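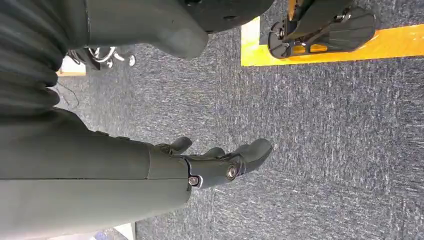

On Tue, someone on the Closico list wrote:
> I read the summary of the wrist camera runs and I still don't see
> where the gain comes from. You keep the same policy, the same arm and
> the same demonstrations, you throw out part of the data, and the error
> goes down. Is it the filtering, or is it that the filtered set happens
> to have more of the easy starts in it? Also, did you count the
> frames where the hand's own forearm covers most of the view? We
> dropped those at Amadi and lost more than we gained.
> Could you post the split before the call?

Fair question, and the summary was too short to answer it. I'll go through it in order.

The full set is 3341 clips. The filter keeps 2813. A clip is dropped when the hand pose we estimate from the wrist image disagrees with the pose from the joint encoders for more than 7 frames in a row. Nothing else goes into it. We don't look at whether the reach ended well, and we don't look at how long the clip is.

On easy starts: I had the same worry. I binned all the clips by the distance from hand to target in the first frame and compared the full set with the filtered one. The near bin does grow a little. So I made a third set, the same size as the filtered one, drawn at random from the full set but matched to the filtered set bin by bin. If easy starts were the whole story, that set should do as well as the filtered one. It doesn't. It lands close to the full set, a bit worse on the far targets. I trained each of the three with 2 seeds, which I know is thin, and the order was the same both times.

On the forearm frames: we keep them. I tried dropping them back in February and saw what you saw. My reading is that the policy uses the shell and the cuff as a reference. The lens sees the forearm at a near constant place in the view, and when the mount slips, that place shifts. Take those frames away and the network has less to tell it that the camera moved. I have not tested this properly. A mask over the forearm region would be the right test, with the rest of the frame left alone, and I'd like to run that next.

What the filter mostly catches is three kinds of clip, going by the ones I opened by hand:

- the time stamps on the camera stream drift and the image lags the encoders
- motion blur during fast swings, mostly at the start of a reach
- the other parts of the robot come into view and the pose estimator locks onto them instead of the hand

The last one was the surprise for me. The housings are close in color to the hand, all of them some kind of dark grey, and on a plain carpet there isn't much else for the estimator to hold on to. When a large rounded part hangs in the upper half of the view, the estimate sometimes jumps to it and stays there. Encoders say the hand is in one place, the image says another, and until now we were training on both as if they agreed.

This also means part of the gain could be had without dropping anything, by fixing the estimator. The Lesulov code has a version that takes the encoder pose as a prior, and it should not jump like that. I haven't run it on our clips yet. If it works, the filter may end up catching only the time stamp problem, and then we should fix the time stamps and retire the filter.

What I would not claim yet:

The result is from one room and one floor. Anow has clips from a second site with a different floor, and I'd want to see those before anyone writes this up as a general method. The cutoff of 7 was picked on the validation clips and I did not sweep it very far. A longer run length lets more lag through and a shorter one starts to eat good clips with a bit of blur in them, but I can't tell you how sharp the edge is on either side.

One correction to the summary while I'm at it. It says the filter runs on raw images. It runs on the undistorted ones. If you use the raw ones, the disagreement near the corners goes up and you'll drop a lot more than we did. That may be part of why your numbers at Amadi came out different from ours, so please check which you used.

The split is in the shared folder - one file of clip names per set, plain text, plus the bin edges. The matched random set is there too with its seed. Tell me if the names don't line up with your copy of the data - we renamed the early sessions once and I'm not sure that change went out to everybody.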